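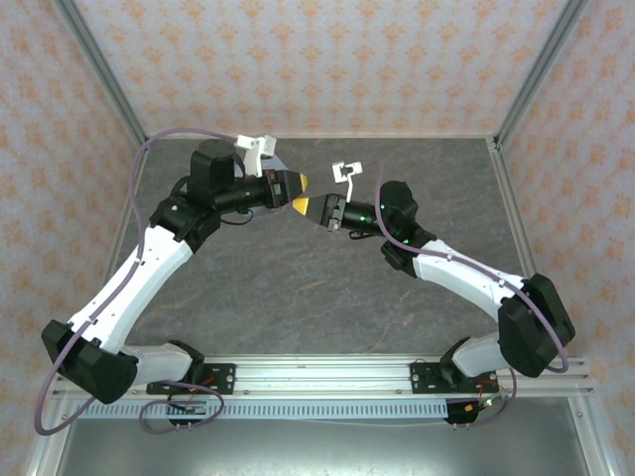
Robot arms above a dark, marble-patterned work surface.

How to read a tunnel long section (without an engineering degree)

Posted May 12, 2021

When the drawings for the Lotenton to Trollesow road tunnel went on display, I marched in, picked up the biggest sheet on the table and understood none of it. It looked like a heart monitor printout with a phone book glued underneath! I've gone through a lot of these since then, and the long section is now the sheet I open first, so I thought I'd write down how I do it.

What you need

A copy of the long section (sometimes called the longitudinal profile), the plan that goes with it, a ruler, a pencil and a couple of highlighters. Print it if you can. I've tried doing this on a laptop and I always lose my place when I scroll.

Step 1: Find out which way you're looking

A long section is what you'd get if you sliced the hill open along the line of the road and looked at it from the side. Check the two ends for names. On mine the Lotenton portal is on the left and Trollesow is on the right, but the plan was drawn the other way up, with north pointing at the bottom corner. I spent most of an evening thinking the tunnel went under the reservoir. (It doesn't.) Write the portal names in big letters on both sheets and save yourself the trouble.

Step 2: Get comfortable with chainage

Chainage is just distance along the route, measured from a starting point. In the US you'll more often see it called stationing, and it may be in feet, so look at the title block before anything else. My sheets are metric, with a tick every 200 meters along the bottom.

The starting point often isn't the portal. On the Badawi contract it's back at the road junction, and the tunnel mouth is at chainage 538. So if somebody tells you there's a problem at such-and-such a chainage, you have to take off 538 to know how far inside the hill that is. I pencil the "inside" distance above each tick.

Step 3: Check the vertical scale

This one gets everybody. The hill on the drawing is nearly always stretched upward so the details show. Mine says vertical exaggeration 10, so every slope looks ten times steeper than it is. The road seems to plunge into the ground like a roller coaster, and in real life you'd barely notice it from the driver's seat.

To get the true slope, ignore the picture and use the numbers. Find the road level at two points, subtract one from the other, and divide by the distance between them. If the road climbs 8 meters over 200 meters, that's a 4 percent grade. Do a couple of these by hand and you'll stop being scared by the drawing.

Step 4: Color in the two lines that matter

There will be a wiggly line (the ground surface) and a smooth one (the finished road level). Highlight them in different colors. The gap between them tells you how deep the road is, but the rock above the tunnel roof is called cover, and you need to knock off the height of the tunnel to get it. Look for the places where cover is thin - near the portals, of course, but also under valleys and stream beds. I put a star next to those.

Step 5: Read the boreholes

Boreholes are the skinny vertical sticks with patterns in them. Each pattern is a type of ground, and the key should be on the same sheet or on the geology sheet that came with it. Now look at what's between the sticks. Solid lines usually mean somebody is fairly confident, and dashed lines or question marks mean they've joined the dots. The stretch under Dretari has one lonely borehole and a whole lot of dashes, so that's where I've aimed most of my questions.

Check too whether each stick reaches tunnel level. A few of mine stop well above it!

Step 6: Tackle the table at the bottom

Go one row at a time. I cover the rest with a sheet of paper. Ground level, road level and chainage are the rows to start with, and you can leave the curve data for later (or forever, I rarely look at it).

Before you email anybody, check the revision letter in the corner. I once wrote a whole page about a drainage sump that had been moved two revisions earlier. The next set is due out in September, and I'll be back at the kitchen table with my highlighters.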